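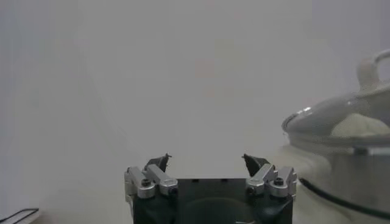
Silver arms on either side of a dark gripper

2024-02-18

So I finally finished the heron story! Those of you who've been reading for a while know I've been fiddling with it forever, and it's now down to 700 words, which is the limit for the Lendedau story night in March. It was more than double that at Christmas. I cut the whole first part with the drought (sorry, I know a couple of you liked the drought) and I cut the toad.

What's left is pretty simple. A heron and a water rat live on the same bend of the river, and each of them thinks the fish belong to them. They go ask the old turtle to settle it. The turtle listens all afternoon, asks each of them to say it again from the beginning, and by the time they've both said it again it's dark and they're hungry and the fish are asleep under the bank. Then there's the ending, which I'm not going to give away, except that the turtle gets dinner.

My problem was always the moral. My grandmother's stories had one, and she'd say it out loud at the end in a special voice, and we all had to repeat it. I love that in hers and I can't stand it in mine. I tried a version with a last line about sharing and it sounded like a poster at the dentist. I tried one where the heron says something wise, but my heron isn't wise, he's vain and kind of mean and that's why I like him.

I sent both versions to Haiyan Guo and she wrote back "take out the moral, leave in the mud," so I did. She was talking about the bit where the rat slips down the bank in the middle of his big speech. I'd almost dropped it for length and now I think it's the best bit in there.

Shufen Liao read the new one to her class, 16 second graders, and they wanted to know the turtle's name. I didn't have one! One kid said it should be Pastach, no idea where that came from, but I tried it out loud and it's perfect, it sounds like something heavy getting into a pond. So he's Pastach now. They also asked if the rat was okay after he fell. I added half a sentence about that and took out "magnificent" and "glittering" to make room.

I've been reading it aloud in the kitchen to get the timing right. If I do the voices it runs long, so the heron gets a voice and everybody else just gets me. I'm still a little nervous about the turtle's long pause. In my head it's funny, but a pause in a room full of strangers feels like a week.

Next up is the one with the goat and the bell. I have 15 pages of notes and no ending, and the goat is already annoying me.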